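The arm has lived on the bench in the shared workshop at Skiltevville since February, and I've been promising to write up where the drawer project stands. It's a long one. Skip to the part on the reset code if you only came for that.

Quick recap for anyone new. I want an arm that can open a kitchen drawer, reach in, and close it again. I have one secondhand seven-joint arm, a controller I call Fang (it bit me twice during wiring), and a section of old base cabinet that Witold Olszewski pulled out of his own kitchen and let me screw to the workshop wall. Witold also wrote most of the gripper driver. I do the planning code and the simulation.

The first attempts on the real cabinet were slow. Each try took a couple of minutes including setting up, and when it went wrong the arm either faulted out or bent something. We went through 3 sets of printed fingertips in one evening. After that I decided to do most of the work in simulation and only bring things over to the hardware once they held up there.

So Carau is the simulation side. I named it after the folder it started in. It has a kitchen cabinet with a counter on top, drawers and doors that move on proper joints, and a white arm on the floor in front. I didn't try to copy Witold's cabinet. The drawers slide, the doors swing, the knobs are small and round, and that is enough to find most of my mistakes.

The biggest mistake it found was how I was treating the drawer. I had the planner looking at the cabinet as one solid box, with the knob as a target on the front of it. That works until the drawer opens. Then there is a front panel sticking out into the room that the planner knows nothing about, and the elbow goes straight through it. In simulation this gives you a contact warning and a silly bounce. On the bench it was what broke the fingertips.

Now every drawer is a separate body with its own collision shape: four sides and a bottom. The planner gets the current slide position before each move. It's slower, but the arm comes in over the front panel with the fingers pointing down, which is the approach I was after from the start.
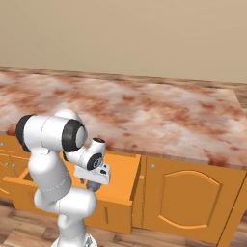 Why not just pull the drawer with a hook and skip the gripper?

A hook would handle the opening, and we had one on the arm for a while, but I also want to pick things up out of the drawer, and swapping tools halfway through needs a tool changer I don't have the money or the bench space for.

Back to the code. The reset was the other time sink. Between runs I need the arm at its start pose and the drawer at a known position. My first version set the drawer position first and then moved the arm home, so if the fingers were still inside the drawer when a run ended, the drawer snapped shut on them and the physics blew up. Swapping the order fixed most of it. The rest was a matter of zeroing the joint velocities, which I had forgotten to do.

With that sorted I ran a batch of 59 reaches overnight, each with the drawer open by a different amount. All but 9 got the fingers to the target without touching the panel. I went through the failures the next morning with coffee. Most were at small openings, where there just isn't much room between the counter overhang and the front panel. The wrist is wide and the countertop is in the way. I could tilt the gripper to get in there, but for now I've told the planner to open the drawer further first.

The remaining failures were the joint limit on the wrist. The base was too close to the cabinet. I moved it back roughly a hand's width and they went away.

A few notes on the hardware, as people asked last time:

- The fingertips are now printed in a softer filament with the Hirnen profile, which has a shallow groove for round knobs. It grips better than the flat ones did.
- Fang has a new power supply and a proper strain relief on the cable. No more bites.
- The emergency stop is mounted at the front of the bench where either of us can reach it.

Next up is the closing move. Pushing sounds easier than pulling, and in simulation it mostly is, but Witold's real drawer has a worn runner on the left side and goes crooked if you push off center. I don't have that in Carau yet. I'll probably add some friction on one side and see if it looks anything like the real one - if someone has a decent way to measure runner friction with a luggage scale, please leave a comment.

The collision shapes and the reset script go up once I've cleaned out my hard-coded paths. The gripper driver is Witold's to share, and he wants to rewrite the timeout handling first.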